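Handheld gripper build, jaws slip on glossy cartons

ketia48
Jul 1, 2024
Second version of my handheld gripper is together. Black printed arms, two jaws, four pivot pins, rubber pads on the jaws. Camera on top, same as the first one. I record grasps at home and train a small arm in the garage from them. So far I have 213 clips.

Soft stuff is fine. Tall cartons are the problem. They tilt in the jaws as soon as I lift. I've been practicing on the bed with a red MARUBI box and whatever bottles and tubs were in reach.
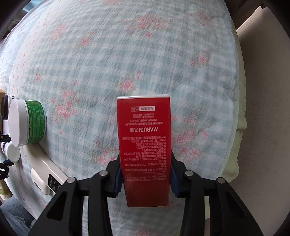 Pads are glued flat with contact cement. I was thinking of a softer rubber, or cutting grooves in what I have. Any preference?

naciri_b
Grooves. I did mine with a razor saw, 2 mm apart, running across the jaw. Took ten minutes.

Faltard
Disagree. Grooves pick up lint, and on a quilt you'll be cleaning them every session. Check the pivots first. If the pins have play the jaws toe out and only the front edge of the pad touches.

naciri_b
Mine have been grooved since winter and I wipe them with alcohol. No trouble.

ulov2672
Also try a hard table. A box standing on a bedspread leans before you even touch it, so some of that tilt may not be the gripper.

ketia48
There is play in the left side, I can feel it. Will ream and fit bigger pins before I cut anything. I want to keep the bed clips though, the arm has to cope with soft surfaces too.

Faltard
Then keep them, but tag them separately.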